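Household Routines and Small Objects
Notes for Session 6, Ntombi Nkosi

Welcome back, everyone, and thank you for the lovely walk-through diaries you handed in (I have read all 18 of them, some of them twice!). Last time we talked about kitchens and who gets to decide where the spoons go. Today we move on to what I like to call parking places, the spots where a household agrees, mostly without ever talking about it, that a thing lives when it isn't being used.

In the Dundham reading you met the Radebe family, who kept keys, stamps and spare buttons in one soup bowl for years and were quite hurt when a visiting aunt tidied it. Please look at pages 2 to 6 again before we meet, and pay attention to how each person explains the bowl. Their stories don't match, and I'd like us to spend a good while on that. A box on a bed can be a parking place too, and remote controls are great ones for gathering in company. 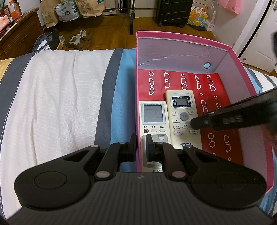
Does a parking place have to be chosen on purpose?
Most of the ones in our reading were not. Something got put down, somebody else found it there, and after a few weeks it belonged there.

For next week, pick one parking place in your own home and ask 2 people how it started. Write down their words as they say them, please, even the grumbling. The Ametti chapter is optional but a real pleasure if you have a free evening.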